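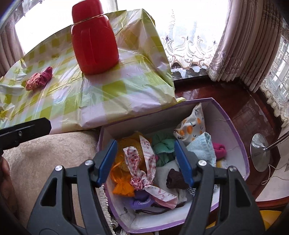 Brosumetti gallery: Small textiles, sorted and boxed

Last updated Thursday, January 8, 2026

This page covers the small textiles from the Ozoliņš house: socks, towels, cloths, strips, covers and bags. Large items (sheets, blankets, curtains) have their own page and are not repeated. The work started in July and the count at closing was 288 pieces in 8 boxes. A pair of socks rolled together counts as one piece. A bag counts as one piece whether or not something is stored in it.

Entries are short. Each gives the contents, the fold and anything that needs attention at the next check. Box numbers follow the order on the shelf, left to right, upper level first.

Box 1. Hand towels
Folded in thirds lengthwise, then in half twice. Stood on edge, folded side up. Two rows, pale colors at the front.

Box 2. Dishcloths and cleaning cloths
Folded in quarters and stacked flat. Cloths with thin spots are at the top and get used first. Cloths with holes went to rags and were left out of the count.

Box 3. Socks, plain
57 rolled pairs. Rolled from the toe, with one cuff turned over the roll. The cuff is turned once only; turning it twice holds better but stretches the rib. No sorting by color inside the box.

Box 4. Socks, thick
Same roll as Box 3 where the yarn allows. Pairs too bulky to roll are laid flat, one on the other, and folded once.

Box 5. Mixed, white interior, purple rim
Cardboard. The walls are cracked and creased, and the box has been marked for replacement. Contents include a folded pale blue towel, a mint-green cloth, a golden-yellow knitted item, an orange mesh drawstring bag, and rolled socks in bright pink and dark brown.
The white fabric printed with orange fruits and small dark leaves stands against the back wall. The long white strip with small red and pink patterns is in a loose knot on top of the pile. Neither has been assigned to another box.

Box 6. Table linen, small
Napkins and tray cloths. Ironed, folded in quarters, interleaved with plain paper. Sets are kept together with a paper band. Do not use rubber bands here.

Box 7. Bags and pouches
Drawstring bags are laid flat with the cord tucked inside. Pouches with zippers are closed and stacked with the zippers on alternating sides, which keeps the stack level.

Box 8. Strips, ribbons, offcuts
Strips wider than a hand are folded; narrower ones are wound on card. Offcuts smaller than a dishcloth are kept only if the print matches something elsewhere in the house.

Notes on the boxes

The first set of boxes was whatever was in the house. Most were the wrong height. A box for rolled socks works well at two rolls deep. Deeper than that, the lower layer does not get used and the upper layer gets pushed around. Towels on edge need a box slightly taller than the fold, with no lid pressing on them.

Seven of the boxes are now Tonik, medium, with a loose lid. They are stored with the lids under the shelf. The lids go on for moving and come off again afterward. Box 5 is the remaining cardboard one from the original set. Its replacement is the same Tonik size, and the contents will be transferred without re-sorting.

The shelf is a Ciklow unit with 2 levels, four boxes on each. It was set up against an inside wall. The rear uprights are spaced off the wall by the thickness of the baseboard, which leaves a gap for air. The upper level can be reached without a step.

Notes on folding

All folding was done on a flat table, with a towel spread out as padding. The order of work was the same for every group: shake out, smooth, fold, press by hand, place. Pieces that would not hold a fold were rolled. Knitted pieces were never hung and never clipped.

Three folds cover nearly the whole collection:

Thirds and halves: for towels and any cloth longer than it is wide. Hem edges go to the inside.
Quarters: for square cloths and napkins. The printed side goes out, so the pattern can be recognized from above.
Toe roll: for socks. Start tight and finish loose. A roll that is tight all the way through leaves a crease at the heel.

A fourth, the winding of narrow strips on card, is used in Box 8 only. The card is cut from old file folders and notched at one end. The loose end goes into the notch. Pins were tried and removed.

Notes on mixed boxes

A mixed box was not in the first plan. The plan had one type per box, and pieces that fit nowhere were to be held on the table until the end. The pile on the table became a problem by the second afternoon, and a box was put aside for it. It has stayed in use.

The rule for a mixed box is that a piece may go in without being classified, but it must be clean, dry and whole. Socks go in only as rolled pairs. Open bags go in last, near the top, where the cord will not catch on other pieces. Order inside the box is not maintained. When it is full, it is emptied onto the table and every piece is offered to the other boxes first. Pieces with no match go back in.

Color is a reasonable guide when looking for something in there. Bright solids can be found by eye. White pieces are the slow ones, and printed white pieces should be folded with the print showing.

Labels

Labels are on the short side of each box, facing out. Each has the box number, the type and the fold. Piece counts are not written on the label; they change too often and are kept on the list inside the shelf door. Pencil on paper tape, block letters. Ink on the first labels rubbed off onto the neighboring boxes.

Checks

Each box is checked twice a year. The check is: lift out the top layer, look for moths and damp, refold anything that has come loose, put the layer back with the bottom pieces moved up. Boxes 6 and 8 are opened fully, since their contents are used least. Paper in Box 6 is changed at the same time.

Open items

Replace Box 5 and recycle the cardboard.
Decide between Box 6 and Box 8 for the fruit print.
Check whether the red and pink patterned strip has a matching piece among the curtains.
Rewind the two widest ribbons in Box 8 on larger card.
Add the large items page to the index once its counts are final.

More in this gallery: Large textiles / Linen closet before shelving / Ciklow unit, assembly / Kitchen drawers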